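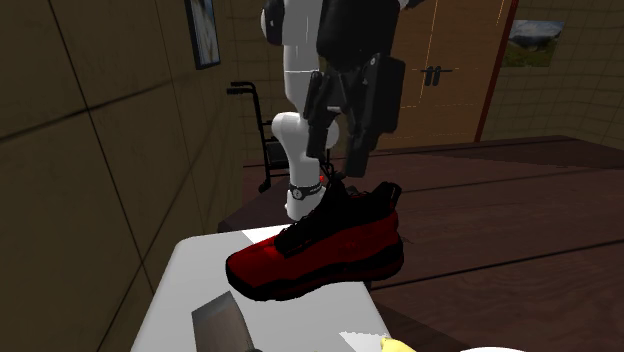
Fri 31 March

Six months into my Pillari runners and I'm still waiting for the "energy return" I paid extra for. The bloke at the shop in Kotmont swore the foam would be good for 800 kilometres. Mine felt flat well before that, and my left knee agrees.

I went back to my old cheapies last week, the ones I wear to mow the lawn. Same loop past the oval, same hill, 35 minutes. No difference at all.

Maybe fancy foam does something for people who run marathons. I'd want to see a test the shoe company didn't pay for. Next pair will be whatever's on the sale rack in my size and colour be damned.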